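Meet the Gotetell: A Grabber That Teaches Robots

Have you ever picked up a grape without squashing it? You probably didn't even think about it. Your eyes found the grape, your fingers opened just wide enough, and then they closed – softly. Easy!

For a robot, that little job is super hard. A robot doesn't know what a grape is, and it doesn't know how hard to squeeze. Somebody has to teach it, and a company called Plorar makes a kit for exactly that. The kit is called the Gotetell, and it's made for schools, clubs, and families who want to try teaching a robot themselves.

So what is it?

Think of those long grabber toys with a trigger on the handle. You squeeze the trigger, and the claw at the other end snaps shut. The Gotetell works a lot like that. It has a handle for your hand and 2 stiff fingers at the front. It also has a camera that looks out past the fingers, so it sees what the fingers are about to grab.

You hold the Gotetell and do a job with it, like dropping a sock into a drawer or putting a block in a cup. While you work, the camera records everything. Later, a computer studies the recording and looks for patterns. When did the fingers open? Which way did they move? When did they close?

Then comes the cool part. A robot arm called the Stougaard wears the same kind of fingers and the same kind of camera. It gets the same view you recorded, so it can try to copy what you did!

What does the camera see?

Mostly fingers! They stay in view nearly all the time, one on each side, and whatever you want to grab goes in between. When the fingers are wide open, there's plenty of room in the middle.
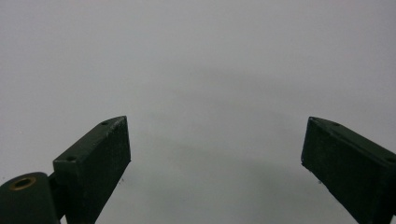

Open wide! Two dark green fingers with nothing between them yet. Can you find the brass-colored ring?

Each finger is a chunky block with a slanted tip. Look along the top edges and you'll spot small round screw holes. The ring is set in a rounded hinge piece. A hinge is a part that lets something swing, like the hinge on a door or the knuckles in your own hand. Wiggle a finger and feel your knuckle bend. You have hinges too!

How many tries does it take?

More than one, that's for sure. If you showed the robot a single grab, it would only know how to do that one grab, in that one spot. Move the cup a tiny bit and the poor thing would be lost. The starter booklet asks for 47 tries at the first job, with the cup in a new place each time. That sounds like a lot, but each try is quick, and it's fun to take turns with a friend.

The tries get saved in a program called Jernex, where you can watch them again and throw out the silly ones. (Did the dog steal the block? Out it goes!)

Is it hard to use?

The kit is for ages 9 and up, and the first few grabs feel funny. Two stiff fingers can't feel anything, so you have to go slowly and watch closely. Small flat things like coins are the trickiest. Soft things like socks are great to start with. A grown-up should help set up the robot arm, and everybody keeps their hands back when it's moving.

Try it at home

You don't need a kit to think like a robot teacher. Grab some kitchen tongs and 5 small things that won't break – a sponge, an eraser, a sock, a spoon, and a crayon. Now move each one into a bowl using only the tongs. Close one eye and try again. Which one gave you the most trouble? Try turning the tongs sideways, or coming in from the top, and see if it gets easier.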